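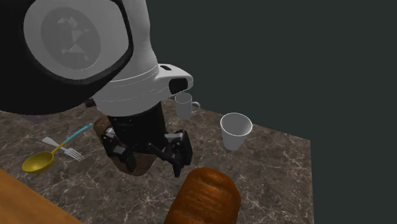
Robot at the marble counter, simulated view

Ticket 512: Match messages not delivering
Product: Domau dating app
Opened by: Elisa Sorrentino, Monday, February 12, 2018
Status: Open, workaround available

Messages to new matches show as sent but never arrive. Messages to older matches are fine. I joined last June and had no trouble until the latest update. One person unmatched me because she thought I was ignoring her.

Tried so far:
Logged out and back in. No change.
Reinstalled. No change.
Shortened my first message. It went through.

Reply from Somkiat Thammasiri, support:
First messages over 2000 characters are being held by the filter and the sender gets no notice. Please split long ones into 2 parts for now. I have released the 4 that were held on your account. Fix is with the app team.

12 shares
3 comments

kamolrat_p: Same problem here. Splitting worked.

Pinora: Who writes that much to a stranger?

Elisa S.: I do. Two of them have answered so far.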